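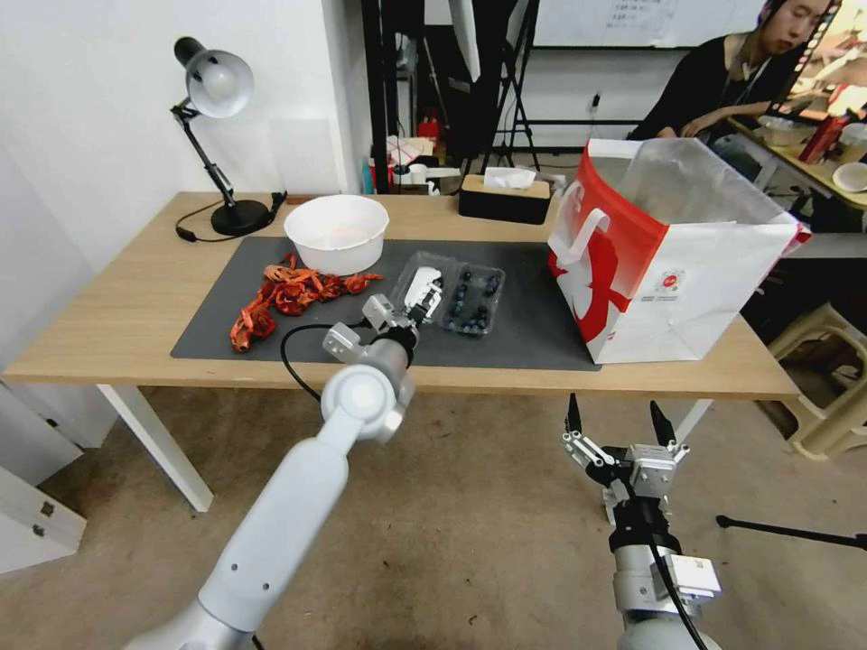

Dans quel ordre faut-il déballer un repas livré qui réunit des crustacés et des fruits frais ?

Les fruits d'abord, parce qu'ils tachent, roulent et s'écrasent ; les crustacés ensuite, une fois le bol de service en place et la surface protégée.

La question paraît mineure. Elle ne l'est plus dès que la table du repas est aussi celle du travail, cas courant dans les logements où une seule surface horizontale sert à tout. Un tapis de bureau, une lampe, une boîte de mouchoirs, puis, à l'heure du dîner, un sac en papier, un bol et de quoi manger pour deux. Nous avons passé une partie du mois de juin à observer ce moment intermédiaire, entre l'arrivée du sac et la première bouchée, avec pour seul critère la quantité de gestes inutiles.

Premier point, le support. Le tapis de bureau gris foncé s'est imposé dans les intérieurs sans qu'on lui demande de servir de nappe. Il en remplit pourtant une partie des fonctions : il amortit le choc de la vaisselle, limite le glissement des contenants légers et rend visibles les miettes claires. Il a deux défauts. Les modèles en feutre, comme l'ancien Grivero, absorbent les jus en quelques secondes et gardent l'odeur de crustacé plusieurs jours. Les modèles enduits, comme le Storov, se nettoient à l'éponge, mais la moindre flaque s'y déplace jusqu'au bord et finit sur le bois. Sur une table en bois clair, dont le vernis est souvent mince, c'est le second défaut qui coûte le plus cher.

Le bol vient ensuite. Blanc, rond, à bord légèrement roulé, il se place au fond, du côté opposé aux convives. Cette position surprend, car le réflexe consiste à le tirer vers soi. Placé au fond, il laisse libre toute la profondeur du tapis pour le tri, et la main qui le remplit ne passe pas deux fois au-dessus de lui. Le bord roulé facilite la prise lorsque les doigts sont gras. Un bol en plastique convient pour le service froid ; il se déforme peu, se lave vite et supporte d'être déplacé d'un coup de coude.

Les écrevisses posent un problème de volume. Avec leurs pinces et leurs carapaces courbes, elles s'imbriquent mal et occupent bien plus de place que leur masse ne le laisse prévoir. Une portion de 428 grammes, pesée à la rédaction, remplissait un bol moyen à ras bord alors que la chair récupérée tenait dans une tasse. On prévoira donc deux récipients : l'un pour les pièces entières, l'autre pour les débris. Un tas posé à plat a l'avantage de se trier d'un coup d'œil, mais il s'étale vers l'avant et réclame une surface que l'on pourra sacrifier au lavage.

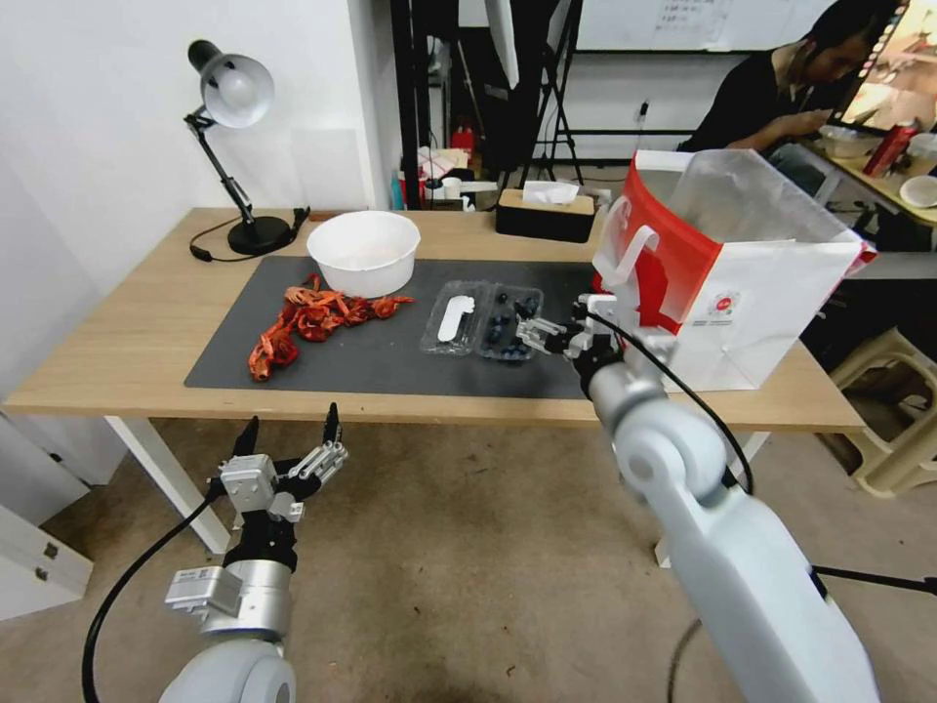
Reste la barquette. Le modèle en plastique transparent à deux compartiments est devenu un objet courant : les myrtilles d'un côté, un accessoire ou un second aliment de l'autre. Sa cloison est basse, et c'est là son point faible. Une barquette saisie par le milieu fléchit le long de cette cloison, les fruits passent par-dessus et il faut les récupérer un par un. La bonne prise se fait par les deux petits côtés, à hauteur du rebord. Si l'on veut seulement prélever des fruits, on laisse la barquette à plat et on pioche dans le compartiment en commençant par l'angle le plus proche.

Le rinçage des myrtilles se fait au dernier moment, sous un filet d'eau froide, puis elles sèchent sur un linge. Rincées trop tôt, elles perdent la pruine, ce voile mat qui les protège, et s'amollissent. Au réfrigérateur, non lavées, celles de notre essai sont restées fermes 7 jours ; un second lot, rincé dès l'achat, présentait de la moisissure bien avant. La température du bac était réglée au même niveau dans les deux cas.

Le sac en papier mérite plus d'attention qu'on ne lui en accorde. Posé debout à l'extrémité droite de la table, ouverture dégagée, il sert d'abord de réserve, puis de poubelle. Le passage d'un rôle à l'autre suppose une doublure : une poche en plastique transparent, remontée au-dessus du bord, évite que l'humidité des carapaces n'attaque le fond. Sans elle, un sac en papier ordinaire a cédé au bout de 16 minutes dans notre essai, avec des débris simplement égouttés. Le papier épais du fabricant Ma tient davantage, sans être étanche pour autant. Les anses se rabattent vers l'extérieur, faute de quoi elles accrochent la manche à chaque aller-retour.

Les gauchers inverseront la disposition — sac à gauche, tas à droite — en gardant le bol au fond. L'essentiel est que le trajet entre le tri et les déchets ne croise pas celui des fruits.

Pour l'éclairage, une lampe de bureau articulée suffit. On incline l'abat-jour vers l'avant, ce qui réduit les reflets sur le plastique transparent et fait ressortir les petits fragments de carapace. Le pied lourd reste en retrait, dans un angle arrière, et le cordon mérite d'être ramené derrière lui : une boucle qui traîne sur le plateau prend le jus et se nettoie mal. La boîte de mouchoirs, elle, gagne à rester au bord arrière, assez loin pour ne pas recevoir d'éclaboussures.

Le nettoyage suit l'ordre inverse du déballage. On referme la doublure, on vide le bol, on essuie le tapis de l'arrière vers l'avant avec une éponge peu chargée en eau, puis on le soulève pour contrôler le bois. Le guide d'entretien de Clulthorpe recommande une goutte de savon noir et un séchage immédiat au chiffon. Nous y ajoutons un passage au jus de citron dilué sur les tapis enduits, à rincer avant que la surface ne sèche. Le tapis se repose ensuite à plat, jamais roulé, tant que l'envers est humide.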